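Ticket 174: Language days calendar, accented letters replaced by rubbish
Product: Tufa (calendar and bulletin module)
Opened by: Ute Rieger, Ikitz
Assigned to: Nektarios Dimitriou, Jilteser
Priority: Low (changed to High by the customer, changed back by us, changed again by the customer)

Our calendar of language days goes to every community language school on the mailing list. Since the upgrade, the Greek entry is question marks, the Hungarian entry has hats on the wrong vowels, and Esperanto Day in December is missing its ĉ altogether. The English entry is perfect, naturally. For a publication whose entire purpose is to celebrate other people's languages, it's a bad look.

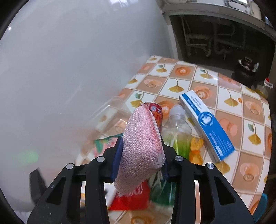
BALLARAT, 2022-10-31

Nektarios Dimitriou: Thanks Ute. I have a personal stake in the Greek one. Could you tell me whether the entries look wrong in the editor, or only once they're published?

Ute Rieger: Fine in the editor. Fine in the preview. Dreadful in print, where people can see it.

Nektarios Dimitriou: Then the database is storing them properly and the export is mangling them. Please open Export Settings and tell me what it says beside Encoding.

Ute Rieger: It says "Default".

Nektarios Dimitriou: I was afraid of that. Change it to UTF-8, clear the export cache and run the December page again. 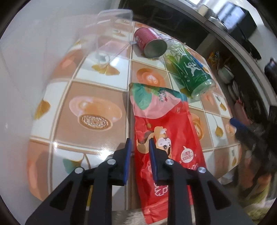

Ute Rieger: Greek is back. Hindi, Tamil and Thai are good too, and Kamonchanok Kaewmanee has checked the Thai tone marks and approves, a thing I've seen happen only once before. Hungarian is still off. Csaba Pintér has asked me to pass on that õ is a Portuguese letter and he would like his own back. Horácio Arruda says Portugal is happy to return it.

Nektarios Dimitriou: Those entries came across from Vuvska, I take it? The old system saved ő and ű using a Western European code page, so the wrong letter is what's stored. Changing the export won't help there. I can run a repair on the Hungarian records only. Please don't do a global find and replace in the meantime.

Ute Rieger: Define "in the meantime".

Nektarios Dimitriou: Restoring from last night's backup.

Ute Rieger: Horácio has withdrawn his offer. He'd like every ã and õ left where it was.

Nektarios Dimitriou: Backup restored, repair run on 3,043 records. Please proof the bulletin from the masthead down.

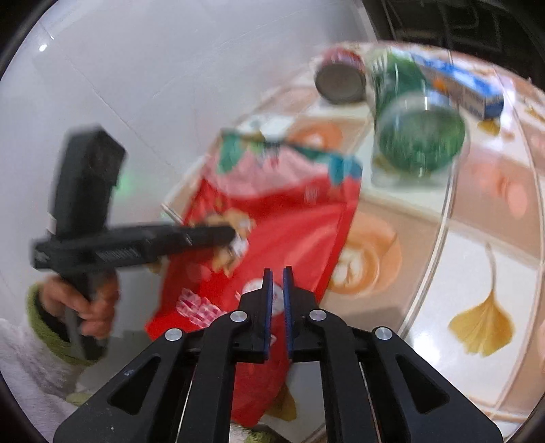

Vol. 2, No. 174

Ute Rieger: Csaba has his vowels. The ĉ is present and wearing its hat. One leftover: the sidebar sorts Øresund after Zulu.

Nektarios Dimitriou: In Danish that's correct. The sidebar locale is set to Danish. Do you know why?

Ute Rieger: I do not, and I've asked everyone with a login. Changed to English (Australia).

Status: Resolved. Reopened by customer (the spell checker has underlined "Kaurna").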